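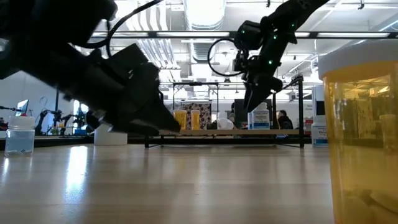

Keeping a Sourdough Starter Through the Winter

I have kept the same starter for 2 years now. It came from Ludivine Besson, who lived downstairs from me when I rented in Istitz. She handed it over in a mustard jar with a strip of tape on the lid and told me to feed it rye. I have mostly done that.

Summer is easy. The kitchen is warm and the starter doubles before lunch. February is when I get emails from readers saying theirs has died. Most of the time it hasn't. It is cold and underfed, and it needs a few days of attention.

My winter routine is simple. I keep 65 grams of starter in the jar. In the evening I add 65 grams of flour and 65 grams of water, and I use water that feels slightly warm on the wrist. The jar goes on top of the fridge, toward the back, with a folded towel around it. By 7 in the morning there should be bubbles along the sides. If there are only a few, I leave it until noon before doing anything else.

The flour matters more than I used to think. I tried the white bread flour from Hudec for a month and the starter went thin and smelled like nail polish remover. I went back to Horkska whole rye and the smell cleared up after four feedings. I still use the Hudec flour for the dough itself, where it does a good job.

When I bake, I take 130 grams of starter the night before and mix it with the flour and water for the loaf. Salt goes in half an hour later. I fold the dough three times before bed and put it in the coldest part of the hallway. The first winter I left it in the kitchen, next to the radiator, and it ran over the bowl.

If you are going away, put the jar in the fridge right after a feeding. Mine has gone three weeks that way. There was gray liquid on top when I got home, which I poured off, and it took two feedings to come back.
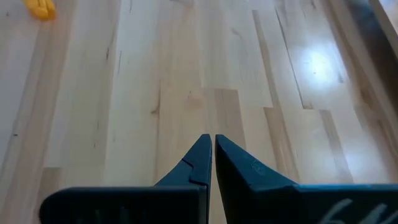 Can you freeze a starter?

I wouldn't count on it. Drying works better for me. Spread a thin layer on baking paper, leave it out until it cracks, then crumble it into a jar with a tight lid. To wake it up, cover a spoonful of flakes with warm water, stir in some rye, and feed it daily until it rises again.

I dried a batch last fall and mailed half of it to my sister. Hers was ready to bake with after six days. The rest is in the cupboard behind the oats, in an old Fovimska jam jar, and I plan to make a fresh batch before it gets warm again.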